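2019-02-15
Phyllis Ellwood and Davoud Hashemi

3. Marking craters at low sun

I should say first that neither of us set out to write about shadows. Davoud wanted a plain crater count for the Garley plain, a flat stretch of lunar mare we picked for its lack of big ejecta rays (the names in this paper are our own working labels, so please don't go looking for them on a map). I wanted to know if my counts and his would agree. They didn't, and the reason took up most of our fall.

We cut the plain into 144 square tiles and each marked every crater we believed in, down to a rim width of 16 pixels. I worked from the low-sun images first and Davoud started with the high-sun set, then we swapped. At low sun a shallow bowl is easy to see – half of it is black! – but its rim seems to slide toward the light, and I kept drawing my circles a bit too big. At high sun the same crater fades to a pale smear and you either miss it or talk yourself into it.

The Duson tiles, along the western side, gave us the most trouble. There's a wrinkle ridge running through them, and when the sun is low the ridge throws a long, ragged shadow over everything next to it. Davoud left that strip blank. I marked it anyway, went back in September with the high-sun images beside me, and took a good many of my circles out again. We ended up masking the strip for both of us and taking its area off the total, so the density figures in Table 2 are for the open ground only.

Secondaries were the other headache. The Mastden cluster is clearly a chain, with shallow, stretched-out pits all pointing the same way, and we agreed on it at once. Ortuño is harder. Its pits are rounder and more spread out, and I can still argue it both ways depending on how much coffee I've had. We ran the fit with Ortuño in and with it out. Leaving it in makes the small end of the curve steeper, just as you'd expect if at least part of it is debris from a single impact, so we kept it out of the age estimate and give both curves in the appendix.

Our combined list has more than 1000 craters. For the repeat test I drew 100 of them at random and we each measured the rims again without looking at the old circles. My second set came out smaller than my first, mostly at low sun. Davoud's hardly moved, which he has been very gracious about.

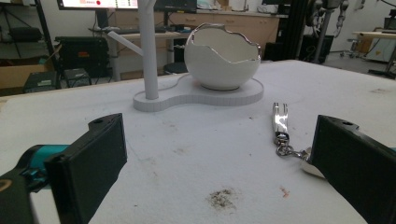
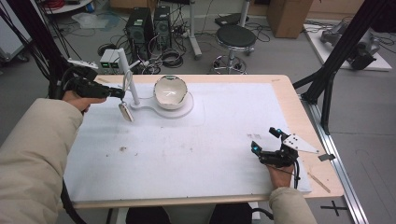
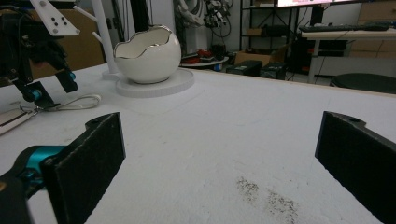
Figure 2. Three views of the white tabletop. The white bowl is near the back in the second view, and the third has a patch of dark specks between the gripper fingers.

4. Fitting the size curve

We binned the rims by width, using the average of our two circles wherever we both had one. Craters that only one of us had marked went into a separate list, and we looked at those together before the fit.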